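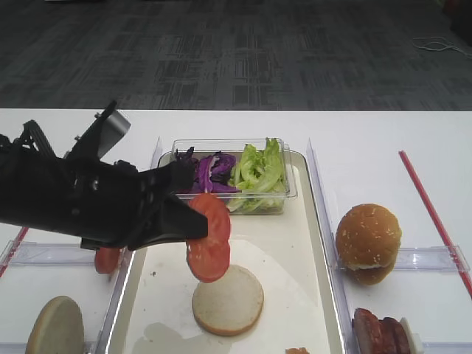
**Vacancies / Kitchen and counter**

## Sandwich and burger assembler, part time

Selside Lunches is looking for two people to join the morning line at our Flokton kitchen. The job is building cold-filled buns and burgers for delivery to offices, the college and the two garden centres on the bypass. You will be on your feet for the whole shift and most of it will be spent at one table.

**Hours:** 20 a week, over 4 mornings. Shifts start at 6.30am and finish at 11.30am. We close for a fortnight in August and this counts towards your holiday.

**Pay:** above the minimum wage for your age, paid every four weeks. The exact rate is confirmed at interview and goes up after the trial period.

### The work

Fillings are laid out before the first order is called. Red cabbage and lettuce share a clear tub at the top of the tray, and sliced tomato has its own compartment to the left. The bottom half of the bun goes down on the tray cut side up and you build from there, following the card for that order. Most of our buns get two slices of tomato, slightly overlapped so they reach the edge of the bread.

You will also:

- shred cabbage and wash and dry lettuce for the next day
- slice tomatoes on the hand slicer (training given, and you must wear the glove)
- top up tubs between orders, without mixing old and new
- wipe down trays and tables when the line stops
- label and box finished orders and check them against the sheet
- fill in the fridge temperature log twice a shift

There is no frying or grilling in this role. Hot food is made in the other kitchen by a separate team. If you would like to move across later, ask, as places do come up.

### What we need from you

You should be able to work at a steady pace and keep portions the same from the first bun to the last. Kitchen experience is useful but we have taken on plenty of people without it. A Level 2 food hygiene certificate is needed before you start on the line. If you haven't got one we will pay for the online course and for the time it takes you to do it.

You must be 16 or over. The slicer is for over-18s only, so younger staff will be given other prep.

We handle wheat, egg, milk, sesame and mustard every day. Please tell us before a trial shift if you have an allergy to any of these. Nails must be short and without varnish, and plain wedding bands are the only jewellery allowed. We supply aprons, hats and gloves. You will need your own flat, closed shoes with a decent grip.

### Getting here

The kitchen is on the Bendel estate, behind the tile warehouse. The first bus gets in at 6.10am and stops by the estate gate. There is free parking and a covered bike rack. Lunch from the line is free on any day you work.

### How to apply

Fill in the short form at the Selside shop counter or ask for one by email. We don't need a CV, but please put down any mornings you can't work. Everyone we shortlist is invited to a paid trial of two hours, followed by a chat with the supervisor.

Forms may be left at the counter in a sealed envelope marked "Flokton line".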